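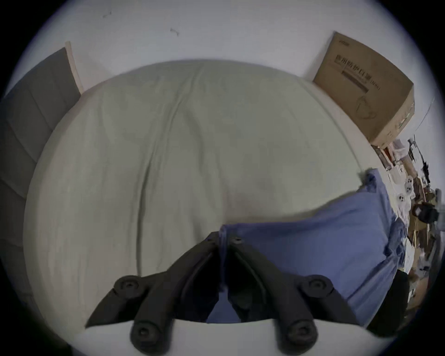

图1 手持夹爪演示整理床面时的一帧:两指在蓝色布料边缘处靠拢,床上铺着灰白色床单。

Ada Parisi
2019年10月3日
阅读时间:5分钟

3.2 用手教,还是隔着屏幕教

先说说我们最早是怎么做的吧。七月刚开始采数据那会儿,我一门心思想用遥操作:人坐在隔壁,手里握着主控手柄,看着画面指挥Gratau机械臂去抓布。听起来挺舒服,对不对?结果我自己第一个受不了。布料这东西没有固定形状,手柄上又摸不到力,我经常以为夹住了,一抬手才发现夹了个空,只好退回去重来。一段本来几秒钟的动作,硬是被我拖成了慢镜头,中间还夹着一堆犹豫和试探。

后来我们就换成了手持夹爪(图1)。演示者直接握着工具走到床边,该怎么伸就怎么伸,相机跟着夹爪一起动,录下来的视角和之后策略网络看到的视角是同一种。我特别喜欢这一点!遥操作时人看的是房间里的固定机位,机器人用的却是腕部画面,两边看到的东西常常对不上:人明明看得见布角,腕部相机里只有一大片褶皱。改成手持以后,这个毛病基本就没了。

床面任务我们一共录了1801段演示,其中128段是遥操作采的,其余都是手持采的。遥操作那部分我没舍得扔,留下来专门做对照。每段演示从夹爪进入床面上方开始,到两指松开、工具抬离为止,中间不剪。演示者可以自己决定从哪一侧下手,我们只提了一个要求:靠近布料的时候放慢一点。图1里两指之间能看到垂下来的一小片蓝布,像这种指尖和布边挨得很近的画面,正是我们最想多收集的,网络要学的判断大多发生在这里。

鱼眼镜头也得交代几句。视野大当然好,墙、床头、旁边的杂物全都能收进来,定位的时候特征点很够用(光秃秃的白墙和浅色床单真的很考验里程计)。代价是边缘弯得厉害,靠近画面右侧的东西都挤在一块儿。我们试过先做去畸变再送进网络,可裁掉的边缘太多,夹爪下方的关节也跟着少了一截,最后还是直接用原图训练,只把圆形视野外面的黑色区域遮住。

床边的东西我们没有特意收拾,纸箱就让它靠墙放着。一开始同组的人劝我把背景清干净再录,我没同意,真到了Drostton那套测试公寓里,谁家的床边是空的呢?为了不让网络死记某一个房间,我们在23个不同的布置下轮流采集,床单和布料也时常更换。

至于动作标签,手持方案比遥操作麻烦一些。遥操作的关节角可以直接从控制器里读,手持就只能靠视觉惯性定位去恢复夹爪的六自由度轨迹,再从图像里估计两指的开合。快速甩动时轨迹偶尔会跳,我们用Mathias工具包里的平滑模块处理了一遍,跳得太离谱的片段整段丢弃,上面的1801段是丢弃之后的数。开合的估计倒是省心,两根手指在画面里的位置很稳定,指节上的圆形轴盖又大又黑,跟踪起来不怎么丢。

还有一件小事,写在这里给想复现的朋友提个醒。人的手腕比机械臂灵活太多了,演示者顺手一拧,机械臂那边可能根本到不了那个姿态。我们后来在回放阶段加了可达性检查,把超出工作空间的轨迹挑出来,让演示者换个站位重新录。这一步前期没做,白白浪费了好几个下午,想起来还是有点心疼。检查的具体阈值和站位说明放在附录B,两种示教方式训练出的策略对比见第4节。

联系作者:Ada Parisi,Undmont实验室 | © 2019 Undmont 保留所有权利 | 返回顶部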